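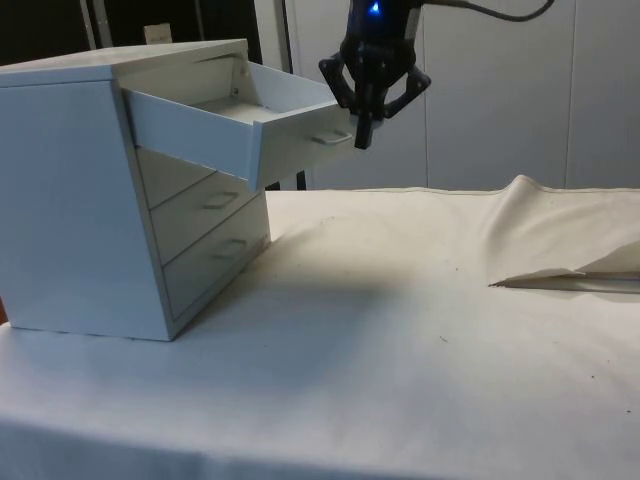 Vol. 40, p. 400

Figure 3. Small chest of drawers on a cloth-covered table, top drawer extended.

3.2 Stated and observed use of household storage

The second part of the survey dealt with where people keep small items that are needed less than once a week: spare keys, batteries, instruction leaflets, receipts and the like. Respondents were asked to name the place where each item was kept, and then to say how sure they were of the answer on a five-point scale. A total of 2,387 item entries were returned in usable form. Entries in which two places were named for the same item were kept and coded under the first place given.

Shallow drawers were the most common answer for keys and batteries. Paper items were more often placed in boxes, folders or on open shelves, and the answers for these were spread over a wider range of rooms. We follow Kelmendi in treating a drawer as shallow when its contents can be seen from above without lifting anything out — a working definition that depends on how full the drawer is as well as on its depth. An empty top drawer of the kind shown in Figure 3 meets the definition in full, but the same drawer packed with cables might not.

Stated confidence was high for all item types. It was highest for keys and lowest for receipts. The home visits, which were carried out in August in the towns of Skiro and Plirasden, gave a less even picture. Respondents were asked to fetch each item from the place they had named, and the time from the request to the item being in hand was recorded. Searches were stopped at 400 seconds. Items kept in a top drawer were found sooner than those kept in lower drawers of the same piece of furniture, and this held for both towns. The difference was smaller in homes with one adult.

Two points bear on how these times should be read. First, the visits were arranged in advance, and some respondents may have tidied or checked the drawers before the visit. Janevski, who carried out the Plirasden visits, noted on her record sheets where a respondent mentioned having done so, but the question was not put to everyone. Second, search time includes the walk from the room in which the interview was held. Floor plans were drawn for the Skiro homes only, so walking distance could not be removed from the pooled data. We report the pooled times uncorrected and give the corrected Skiro times in the appendix.

Labels had little effect. Labelled drawers were rare outside kitchens and workrooms, and in several homes the label no longer matched the contents. Respondents did not appear to read the labels when searching. One described a drawer marked "sewing" as the battery drawer throughout the interview.

The coding of mixed drawers caused more difficulty than expected. A drawer was coded as mixed when no single type of item made up more than half of its contents by number. Kelmendi and Janevski coded the records separately and then compared their results; where they differed, the drawer was left out of the comparison by type but kept in the totals. Most of the differences concerned drawers holding a large number of very small items, such as screws or buttons, alongside a few larger ones. Coding by area covered would have given a different result for these drawers, and this option is taken up in Section 4.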